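Search this site
Search
Newsletter archive

Workshop notes: card wallets with snap tabs

The January parcel from Stolix included a run of small tan card wallets, and several readers have asked how we check and store them before they go out. The notes below apply to any snap-tab wallet with a stitched sleeve insert, including the older Grallolitz pattern, which uses the same insert in a narrower cover.

Covers

The leather is vegetable tanned and arrives with a light factory wax. We don't add anything at this stage. A new cover needs a dry cotton cloth and nothing more. Conditioner applied too early softens the edge before the fold has set, and the tab then sits crooked over the stud. If the wallet will be used daily, the first light coat can go on at 100 days. Test the colour on the inside of the tab first, as most conditioners darken tan leather by a shade.

Check the stitching along its full length, with extra attention to the two corners nearest the fold. A skipped stitch at the corner will open under load. A skipped stitch in the middle of a long edge usually won't, but we return both.

Snaps

We use the Bartoš press gauge on one wallet from each bundle. The snap is rated by the maker for 4000 closures, which is well past the point where most owners will have replaced the sleeves. Two faults account for nearly all returns:

Stud set too shallow. The tab closes but lifts when the wallet is flexed. Reset with the small die.

Stud set too deep. The leather puckers in a ring. This cannot be reversed and the cover goes to seconds.

Fasten and release each tab five times by hand. Pull at the rounded end, in line with the strap, and never sideways.

Sleeves

The insert is the part that wears. Plastic sleeves cling to each other when new and should be fanned before the first card goes in. Hold the cover open at the fold, let the layers separate under their own spring, and look along the borders for lifted thread. Light coming through the plastic shows up scratches and trapped grit quickly. 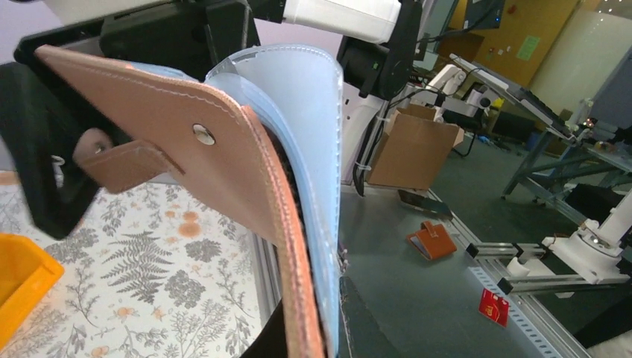
Filling and storage

Load cards from the back sleeve forward. One card per sleeve is the design load. Two will fit, but the plastic stretches and a single card will later slide out.

Store wallets closed, flat and out of direct sun. For packing we use Stesto cartons, stock number 319, with 25 wallets to a carton and tissue between layers. Don't stack snap on snap, as the stud will mark the cover beneath it within a few weeks. Turn alternate layers face down.

Replacement inserts are available for the current pattern only. Grallolitz owners should measure the inside of the cover before ordering.

3 comments | 11 shares

Contact us | Copyright, all rights reserved | Back to top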